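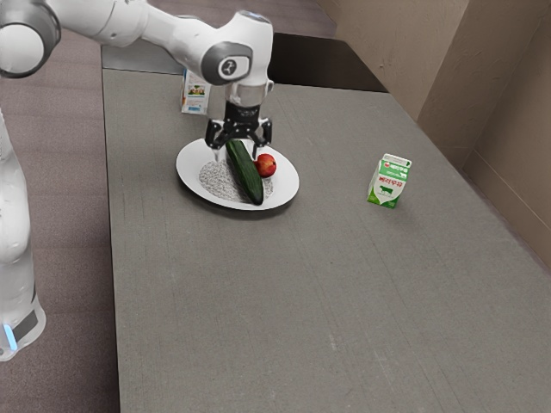 Rice, an apple and a cucumber on one white plate.

I teach evening bookkeeping at Troltham, a small college with 1,135 students, and I have a gripe about our attendance rule. Miss 6 classes and you can't sit the final. It doesn't matter why! Most of my group comes straight from work, and last April I lost a really good student that way — she had the second-best grades in the room.

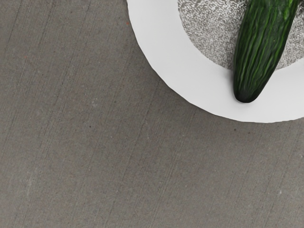 People tell me a strict rule teaches discipline, and I get it, I really do. I was strict myself for years. But grown-ups with jobs and kids already have plenty of discipline, and what they run short of is time, and often dinner. A plate with a cucumber on it would be a feast to some of the folks who show up at my door with a bag of chips. Let them make up a missed class on a Saturday and be done with it.
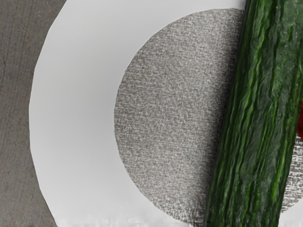
My colleague Viktória Kerekes disagrees with me (loudly, over coffee). She says that once you bend for one student you bend for all 37, and then the schedule means nothing. Fair point, but a schedule can have some give in it. Even the rim of that big white plate, which ought to be a smooth curve, goes around in short straight bits, and I'd still call it round. I've asked the dean for a one-term trial with my evening group, and I'm still waiting to hear back.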